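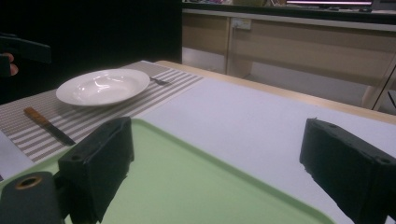 The Green Tray

Lesego Mabuza had laid the striped placemat for one, the way her aunt in Ornstead always did, with the white plate, the fork and the knife, and then she stood wondering (as she wondered most evenings) whether Wing-sze would come after all. 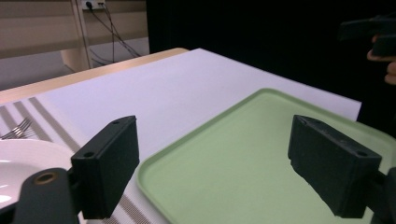 The bus from Cloltstead took 30 minutes, longer in January, and Wing-sze Kao had never once caught the early one, bless her.
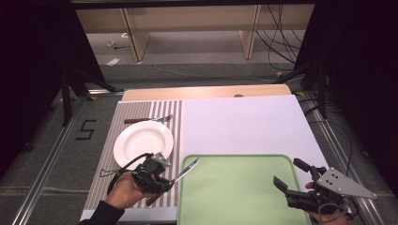
So the pale green tray would wait for the bread, and Lesego put the kettle on for two.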